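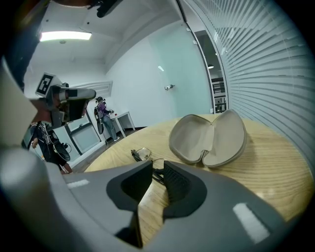 Gripper width freezes mid-recording, and now the arm won't let go of my glasses

Posted in: Hand-held grippers, Troubleshooting

oddsock_paul

We have a pair of Nimau hand-held grippers and have been recording a boring little task with them: glasses on the table, case open next to them, pick up the glasses by the temple arm, put them in the case. My mother could do it. I can do it. The robot did it beautifully for a while and then it developed opinions.

Symptoms, in the order they ruined my afternoon:

The Rieger arm picks up the glasses, takes them over to the case, lowers them in, and then doesn't open. It goes back up with the glasses still in its jaws and parks. The last time, it parked against the edge of the table, and that is how I came to own a pair of glasses with one and a half temple arms. I hit the stop button, a little late for the glasses.

I assumed the arm was broken. Swapped the fingers, recalibrated the jaws, ran open and close by hand. All perfect. So I went back to the training recordings, and in 23 out of 40 the jaw width from the right gripper goes down to 2 mm at the pinch, as it should, and then stays there until the end of the file. Dead flat line. Meanwhile the video from the same recording shows the jaws opening and the glasses dropping into the case. The left gripper looks fine in every single one, but the left gripper mostly hovers there being supportive.

So the robot learned exactly what I taught it, and I would like to teach it something else. Is it the sensor? Firmware? Is there a setting? Position tracking is good throughout, by the way, no jumps. And the indicator light stays green the whole time, for whatever its word is worth. 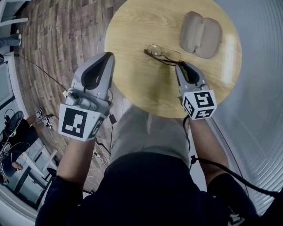 Timo Bauerfeind

Check the cable before you blame the sensor. A failing width sensor gives you noise, or a slow creep. A perfectly flat line in the middle of a movement means no new numbers are coming in and something upstream is politely repeating the last one. The Grendham recorder does this by default. The setting is called "hold last value" and it is on when you install it. Turn it off and you will get gaps where you now have a flat line. Gaps are ugly, but at least you can find them.

Tracking staying good fits too. On our setup in Millport the pose and the width come in by different routes, and you can lose one without the other. The green light on ours only tells you the thing has power. I have seen it glow contentedly with the data plug lying on the floor.

For the cable itself, do it in this order:

Start a recording, hold the right gripper still, and open and close the jaws. Watch the live width.
Keep doing it and stretch your arm out to wherever the glasses case sits. If the line goes flat when you reach, you have your answer.
Bring the arm back. If the numbers don't return until you wiggle the plug, the connector is worn and wants replacing. If they return by themselves, you probably just have no slack.
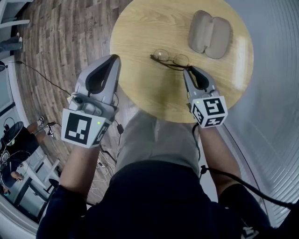
The slack is the part people skip. Leave a loose loop near the wrist and fix the cable to your sleeve above it, so that a reach pulls on the sleeve and the plug stays out of it. Then look at where the rest of it goes. If it runs under the table with every other cable you own, sooner or later a shoe will be standing on it.

Also, please, before the next run: put a limit on the arm so it may not leave the area over the case unless the measured jaw opening is above a threshold. Measured, from the arm's own jaws. The commanded value is what got you here. And run it slowly with a pair of glasses you dislike.

I would not try to patch the bad recordings from video. I did that once. It took me roughly 18 minutes per recording and the result was worse than throwing them out.

dmk_77

its the firmware. update the firmware

Hettie R.

Had this on a different make, and it was the cable for us as well. The annoying bit was that it only happened with the taller person recording, because she sat further back and reached more. We spent ages comparing their "technique."

One thing to add to Timo's list: plot the width for every file before you train. Just the line, nothing fancy. You can scroll through a whole session over one coffee and the flat ones jump out at you. We now have a script that rejects any file where the width doesn't change by even the last digit for more than a second, since a human hand can't hold that still, coffee or no coffee.

oddsock_paul

Cable. It goes flat the moment I reach for the case, and comes back when I pull my elbow in. Hold last value was on, of course. I've thrown out the bad recordings and taped the cable to my sleeve, and I'll redo them tomorrow once I've bought some cheap reading glasses.

Firmware was already up to date, dmk, but thank you for the brevity.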